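Chapter 11
Buying the Second Arm: How to Read an Offer

By the end of this chapter you should be able to tell a kit from a promise, price the parts a quotation leaves out, and write an acceptance test that a salesperson cannot pass by smiling.

Vendors love a demonstration on a bare bench with one foam cube. Your customers own furniture. Our running case is the Drukora tidy-up kit, sold by Vonora as one arm, one gripper, a license and a manual of 176 pages, 40 of which concern the warranty and what voids it. The brochure promises "everyday storage tasks." The test Tshepo Masilela wrote for the Brarau trial was a sponge, a bowl and a cabinet with drawers.
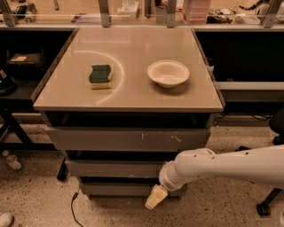 Masilela's first rule was to split the job before judging it. "Put the things away" sounds like one task until you have to invoice for it. Opening a drawer is a task. Picking up something soft is another, and picking up something shallow and round is a third, with its own ways of going wrong. The Vonora quotation had a single line for all of them, priced with great confidence.

The second rule was to ask for each stage separately, in writing, with a pass mark. Pretorius, the rival bidder, agreed to this at once and then took 2 months to send the form. Readers may decide for themselves which firm they would sooner have on the phone at 4 p.m.
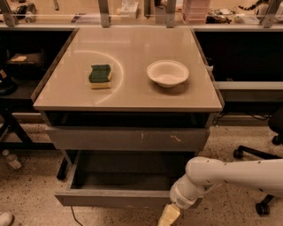
Figure 11.2 Lower drawer open, with the sponge and bowl on the tabletop.

A stage sheet makes awkward questions easy to ask. Does an open drawer count if the bowl never reaches it? Who closes it again? The kit's license covers up to 11 named tasks, and "open" and "close" are listed as two of them. Section 11.1 begins with that list, and you will want a pencil.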